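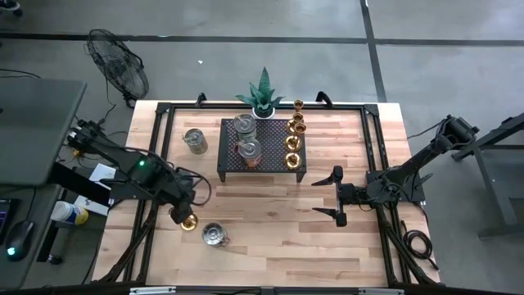

Two-arm bench, butcher-block top, left arm holding one of the gold cups.

Budgeting for a second two-arm bench, what am I forgetting?

Posted by Tosby, January 2023

Hi all! We've got one bench going (two black arms on an extrusion frame, sorting cups and tins) and I've been told I can price up a second. The arms are easy, I've got a quote from Nandero. It's everything else I'm hazy on. I've pencilled in $600 for the frame and brackets and $100 for "bits", which my boss reckons is optimistic. Do I need spare gripper fingers from day one? And is a timber top fine again or should I go for aluminium?

Elsa Wikström

$100 for bits, oh mate. We blew through that on cable ties, sleeving and extension leads before anything was even bolted down! Price your cables properly, with enough length to loop at every joint, then add a spare set. Yes to the fingers too, we bought two pairs and I wish it'd been four. Timber's been fine for us, easy to drill when you change your mind about where a stand goes. Also ask Nandero about freight, ours was quoted separately and took nine weeks to turn up (ordered in July).

Plernent

get the same arms as the first one or you'll be keeping two lots of spares

Wikström's right about freight btw. And put a line in for a decent desk, I worked off a milk crate for 29 days and my back still hasn't forgiven me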